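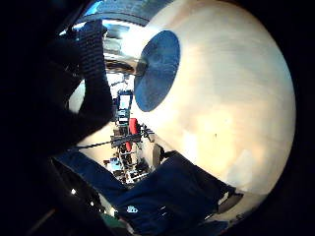

Deep blue against cream, the strongest contrast of color.

How to make a small mixed bouquet for a dark room

Posted Dec 20, 2019

Many people write to me that their flowers look beautiful in the shop and then disappear when they are put in the living room. In most cases the flowers are good. The problem is the background, and also the light. In this tutorial I explain how I choose the colors, how I prepare the stems, and where I put the bouquet when it is finished.

You will need
A few stems in four strong colors
One kind of small white filler flower
Some green leaves
Sharp clippers (mine are Clamex, the short model)
Floral tape, for example Stendix, the narrow roll
A small vase
Clean water

Step 1. Look at the background first

Before you buy anything, stand in the room in the evening with the lamps switched on as usual. Look at the wall or the furniture behind the place where the flowers will stand. A cream or beige background is easy, and blue on it is very clear. A black or brown background is more difficult. Blue and dark purple become heavy there, so they need a light neighbor.

I made this mistake myself in August. I bought only dark blue flowers at Sombatkul market, and I paid 134 baht for them. On my dark cabinet I could see almost only the leaves.

Step 2. Choose the colors

For a dark place I take purple, pink, red and yellow together. It sounds like too much, but in a small bouquet it works well. Yellow is the most important one, and you should not leave it out. The white filler goes between all the colors and separates them. If you have only red and purple, put more white.

Step 3. Choose the vase

A vase of dark green glass is very elegant in daylight. In the evening it is another matter. When the room is dim, the glass becomes nearly black and you see only the reflections on the edge. The flowers then seem to stand on nothing – some people like this effect, and I like it also, but you must know it before.

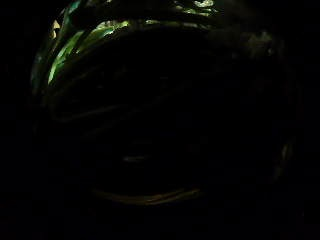
Green that goes almost to black in low light.

If you want the vase to be visible, choose clear or pale glass, or move a small lamp to the side of it. A lamp directly above gives one hard point of light and does not help much. Wash the vase inside and outside and dry the outside with a cotton cloth. On dark glass every finger mark shows.

Step 4. Cut and clean the stems

Remove all the leaves which would be under the water. Cut each stem at 45 degrees, and put it in the water at once. Do not crush the ends. My old book recommends it, but I have better results with a clean cut.

Step 5. Build the bouquet

Hold the first purple stem in your left hand, between the thumb and the first finger. This will be the top. Add the pink on the left side, and then the red a little lower, so that they touch. Put the yellow low on the right side. Turn the bouquet a little after each stem and keep your hand loose.

Now add the white sprigs. Let them come out a little higher than the flowers near them. The green leaves are the last, around the outside. Wrap the Stendix tape two times at the place where your fingers were. If you wrap it more, the stems cannot drink well when the tape is under the water.

Step 6. Put it in its place

Glossy black surfaces are good for a small bouquet, but they reflect every lamp and window. Move the flowers to the left and to the right until the big reflections are not directly behind them. Then sit down in your usual chair and look again, as you will see the bouquet mostly from there. A low bouquet needs the brightest flowers on the side of the chair. 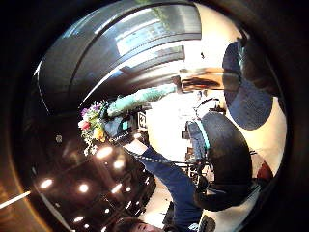 Wichai Jitpraphai: I tried your colors on my black piano and the yellow really makes the difference. But my white filler dropped small petals everywhere after two days. Is it better to use the dried kind from Jisari? I paid 94 baht for a bunch there and it still looks fresh next to the real ones.

Thank you, Wichai. Yes, you can use dried filler, but keep its stems above the water, or they will become soft and the water will smell. I cut them short and push them under the tape from above. For the fresh kind, shake the bunch gently over the sink before you start, and change the water every second day. With this care my last bouquet stayed nice for eight days, only the pink one I had to take out earlier.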